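From: Merja Kiiskinen
To: Leston Neighbors list
Date: October 26, 2018
Subject: Re: [leston-neighbors] Who are we voting for in the county race?

Vaughn Mbeki wrote:
> I don't see what the fuss is over this commissioner seat. They fix
> roads and argue over the budget. Urho Heinonen has been in there 17
> years and my road gets plowed. If you want to be mad at somebody, be
> mad at Washington. Has anyone on here even been to one of these
> meetings?

Hi Vaughn (and everybody),

Yes! I went to the last one, and the one before that, and I still have the parking stub in my coat. You're right that the plowing is good. Mine gets done before six most mornings and I've told Urho so to his face. But there was a lot more than plowing on the agenda and I wish more of you had been sitting there with me.

The big item was the bus. The county wants to drop the Eskola route in December, the one that goes past the clinic. Nearly 60 people wrote in to keep it. Those letters got mentioned for maybe half a minute, and then they moved on to the Plultgate culvert, which took up the rest of the night. I don't have anything against the culvert. I would like somebody to explain to me how folks out past the grain elevator are going to get to their appointments, and Urho's answer was that "families generally step in." Well, some do and some live in Arizona.

I typed up my notes from both meetings over the weekend and put them on my page with the rest of my odds and ends, if you want the long version.
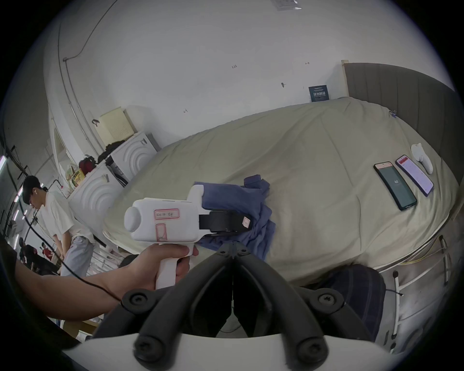 Getting hold of the blue one

Kalevi Hämäläinen is the one running against Urho, in case that got lost in the earlier messages. I was not sold on him in the summer. He talks too long and he kept saying "stakeholders." But he came by the library and took questions from 28 of us, and when Hilkka asked him flat out where the money for the bus would come from, he gave her a line in the budget and a dollar amount. I looked it up when I got home and it was there. It's money set aside for a study of the old Zernetti lot, which the county has already studied twice that I know of. 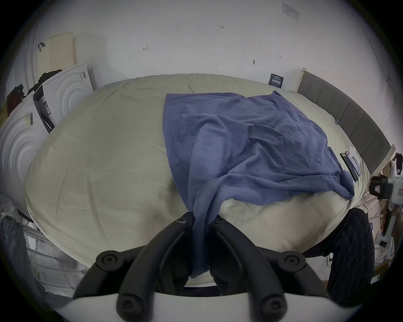

Now, could he get the votes on the commission to move that money? I don't know. There are 5 seats and he would only be one of them. Two of the others told me they'd "be open to a conversation," and you can take that for what it's worth. I've been hearing that phrase since the school merger!

As for being mad at Washington, I have plenty of that left over, believe me. My sister and I can't get through a phone call anymore without one of us bringing up the Senate. But I can't drive to Washington on a weeknight and stand up at a microphone, and I can drive to the county building. It's eleven minutes if the train isn't coming.

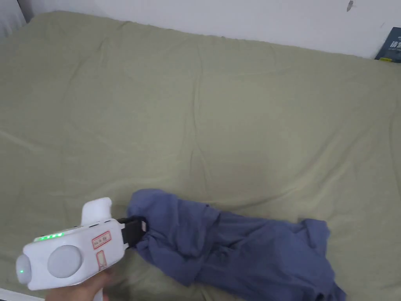 A few practical things, as people keep emailing me off list:

Early voting is at the county building, side door, same as the primary. Bring your ID.

The commissioner race is on the back of the ballot. Please turn it over. Hilkka Keskinen worked the table last time and she says a lot of backs came in blank.

If you need a ride, write to me or to Hilkka. We don't care who you're voting for. My car has room for a walker if it folds.

And Vaughn, come to the next meeting with me. I'll drive and you can tell Urho about your road.

Merja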